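Pliminano Releases Version 5 of Udex Shelf Planning Software

Update adds load checks for closets, linen rooms and small stockrooms

Pliminano today announced Udex 5, a new version of its shelf planning software for home builders, closet installers and small housing operators. The release adds a load check for each shelf, a revised parts library and a new export format for cutting lists. It is available now to all license holders.

Udex takes the inside dimensions of a compartment and the type of goods to be stored, and returns a shelf layout with spacing, board thickness and support positions. Earlier versions treated every shelf in a unit as carrying the same load. Version 5 calculates each shelf separately. A unit that holds bedding at the top and books below can now be planned with two board thicknesses in one drawing.

Load and sag calculation

The new load check estimates how far a board will bend at mid-span under a steady load. Users enter the board material, the depth, the clear span and the type of end support. The software then reports the expected sag and marks any shelf that goes over the limit set for the project. The limit can be set for the whole project or for a single shelf.

Long-term creep is included in the result. Boards that stay loaded for months bend further than boards tested for a few minutes, and the earlier method did not cover this. Projects opened from version 4 will keep their old results until the user runs the check again. Some spans that passed before may be marked after the new check. Pliminano recommends a review of any unfinished project with clear spans at the upper end of the range for the chosen board.

Parts library

The library now lists 2413 parts, including 1129 that are new in this release. Most of the additions are brackets, shelf pins, edge strips and wall anchors. Each entry gives outer dimensions, hole spacing, rated load and the wall types for which the part may be used. Parts that are no longer made remain in the library under a separate heading so that older drawings can still be opened and repaired.

The Clesard bracket series has been added in full. Clesard parts carry their own rated loads for hollow walls and solid walls, and Udex applies the lower figure when the wall type has been left blank.

Spacing presets for folded goods

Storage of folded clothing has been moved to its own preset group. The presets set the clear height between shelves by garment type and by the way the garments are folded. Stack height can be limited by the user, and the software will suggest a larger number of short stacks when depth and width allow. Open space in front of the stacks is entered as a setback from the front edge.

The default setback has been increased. A narrow setback makes full use of the depth of the board but leaves little room for a hand when a garment is taken from the bottom of a stack. Users who prefer the old value can restore it under project settings.

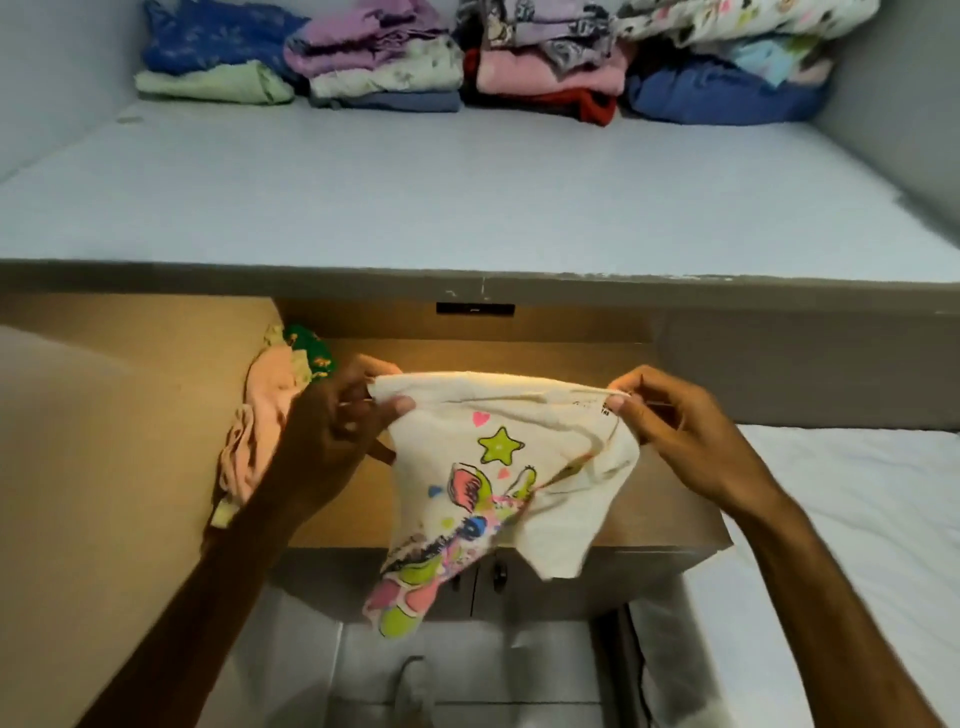
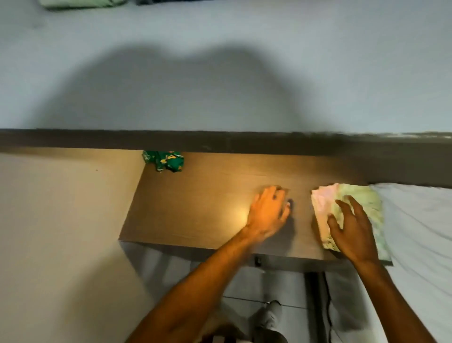

Export and file handling

Cutting lists can now be exported as plain text or as a table, sorted by board thickness and then by length. Saw blade width is entered once per project and added to each cut. Edge strip lengths are listed separately with an allowance for trimming.

Project files from versions 3 and 4 open directly. Files from version 2 must first be saved in version 3 or 4. Files saved in the new format cannot be opened in earlier versions, and teams that share files should update all workstations at the same time.

Field trial

The load check was tested before release by Kariuki, a closet and millwork installer, on units in apartments and a small hotel. Measured sag was compared with the calculated value for each board. The largest differences were found on boards with loose end supports, and the support menu was changed as a result. It now has separate entries for fixed cleats, shelf pins and brackets.

Availability

Udex 5 is supplied as a free update to current license holders. Holders of expired licenses can renew from the account page. Installation takes about 5 minutes on a typical office computer and does not remove earlier versions. The manual has been revised and is included with the download. Phone support for the new version is open every Tuesday, and written questions are accepted at any time through the account page.

About Pliminano

Pliminano develops planning and drawing software for storage, shelving and built-in furniture. Its products are used by installers, builders and property managers.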